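How to Run a Coffee Table at a Neighborhood Meeting

People will forgive a dull agenda. They won't forgive running out of coffee before item two. I've poured at the Cullinane block meetings for years, mostly by failing to leave the room fast enough when hands were being asked for, and what follows is what I'd pass on to the next slow mover.

Step 1. Pick the spot

Put the table near an outlet and well away from the door. A coffee line in a doorway is a traffic jam with opinions. Cups go at the start of the line, milk and sugar at the far end, trash can past that.

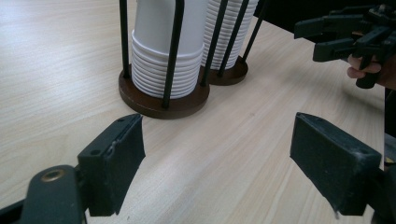 Step 2. Do the brewing math

A big urn takes its time, so fill it with cold water and switch it on an hour ahead. For 50 people I plan on one cup each and half again for the talkers. Khadija Hajji, who ran the Erkham Street meetings before me, brewed for 200 once and had 12 show up. She drank it iced until March.

Decaf needs its own pot and a label in large letters. Mix the two up and you'll hear from the same four people at midnight.

Step 3. Buy the right cups

Small cups save coffee and annoy everyone. Medium cups get filled halfway and keep the peace. A case of 1000 is cheaper per cup, provided you have a dry closet and a patient spouse. Keep the sleeves sealed until you need them. 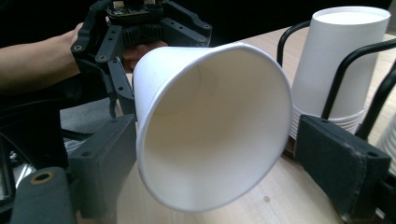 Can I set out mugs from home instead?

For a group that fits around one table, sure. Past that you'll be washing mugs while everyone else is putting on their coats.

Step 4. Set up the milk end

Pour milk into a small pitcher and refill it from a cooler under the table. Put out more stirrers than seems sane. Lộc Mạch swears by a saucer for used ones, and he's right, though I wish he'd bring it up less.

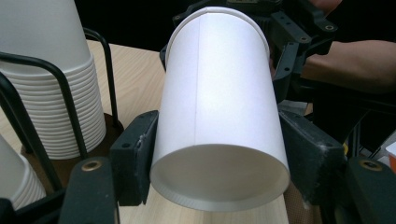 Plain white paper cup, rolled rim.

Step 5. Shut it down

Unplug the urn before the last item on the agenda and let it cool before you lift it. Empty the grounds first, then rinse. Take the leftover sugar home or the ants will hold a meeting of their own.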